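Duvet cover

A duvet cover is a removable cloth case that encloses a duvet, also called a comforter or quilt in some regions. It works much like a pillowcase, keeping the filled inner layer clean and giving the bed its outward pattern or color. In many households it takes the place of a separate top sheet and blanket.

Origins

Bags of cloth stuffed with feathers or down were used as bedding in rural northern Europe for several centuries. The outer ticking was woven tightly to hold the feathers in and was hard to wash. A second, looser case of linen could be taken off and laundered while the filling was only aired. Cotton replaced linen in most homes once machine-woven cloth became cheap, and blends of cotton and polyester followed in the twentieth century.

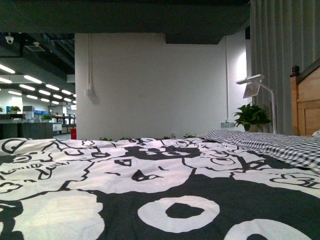 Construction

Most covers are made of two panels sewn together on three sides, with an opening at the foot. The opening is closed with buttons, snaps, a zipper or ties. Some covers have no fastener and use a deep inner flap. Ties sewn into the corners hold the duvet in place and keep it from sliding toward the foot of the bed. Where the cloth is narrower than the finished cover, a seam runs the length of the panel.

Common weaves are percale, sateen, twill and flannel. Percale is a plain weave with a crisp, matte feel. Sateen has a smoother face and a slight sheen, but it snags more easily. Flannel is brushed to raise a nap and is sold mainly for winter use. Jersey, a knit, stretches and needs little ironing.

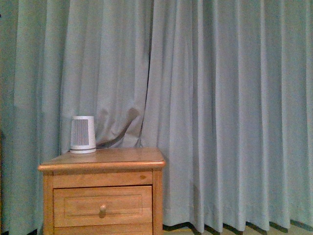
Thread count is often printed on the package, though makers do not all count the same way. A figure reached by counting the plies of each yarn separately can be several times higher than one reached by counting the yarns alone. Fiber length and finish also affect how the cloth wears.

Printed patterns

Stripes, checks and small florals were the usual patterns until the spread of rotary screen printing, which made large repeats affordable. The mill at Gachanja ran 127 designs in its busiest year, most of them for export. Brasix, a bedding firm, built its range on prints limited to 2 inks, and its rival Usex sold similar designs with a plain reverse so that the cover could be turned over.

Black on white is printed with pigment or reactive dye. Pigment sits on the surface and can feel stiff on wide dark areas. Reactive dye bonds with the cotton and leaves the cloth softer, but it must be steamed and rinsed well.

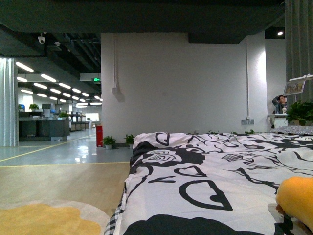
Rose and heart line print on a white duvet cover, with gingham beneath

Large designs are usually placed so that the main motifs fall on the top of the bed and the background runs down the sides. Brirurent, a mail-order label, sold such covers in four sizes, with the design redrawn for each.

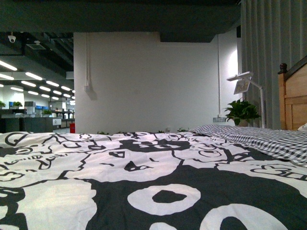
Cartoon print in black and white

Care

Covers are washed apart from the duvet, closed and turned inside out to protect the print. Dark inks fade faster in hot water and direct sun. Cotton covers may shrink in the first wash, and many are cut slightly large to allow for it.

See also

Bed sheet
Comforter
Pillowcase
Textile printing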